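Cluvex teleop kit: one month in

I've had the Cluvex two-arm kit since February and I finally feel ready to say something useful about it. You move a pair of small leader arms by hand, the big arms copy you, and everything gets saved as a demo for training. I bought mine through Navaratnam, and Tharushi Munshi there answered all my dumb setup questions (there were plenty!).

Laundry is what I've been teaching. Shirts, towels, whatever – you grab one thing with the left arm, another with the right, and try to get the pile apart. It's way harder than it sounds, and my first 30 demos were junk. 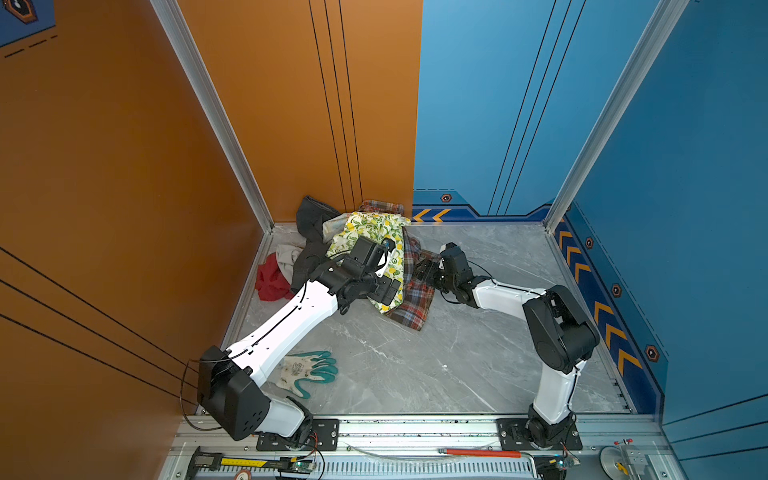
After a week or so my hands got the idea, and now I can get through 16 decent demos in an evening before my shoulders complain. The leader arms are nice and light, though the grip triggers are too stiff for my liking. There's no force feedback either, so you're judging your grip on cloth purely by eye.

The recording software is fine. Deleting a bad take needs four clicks, which drives me nuts, and the foot pedal costs extra. Get the pedal anyway!

Four stars from me. I'd buy it again, pedal included.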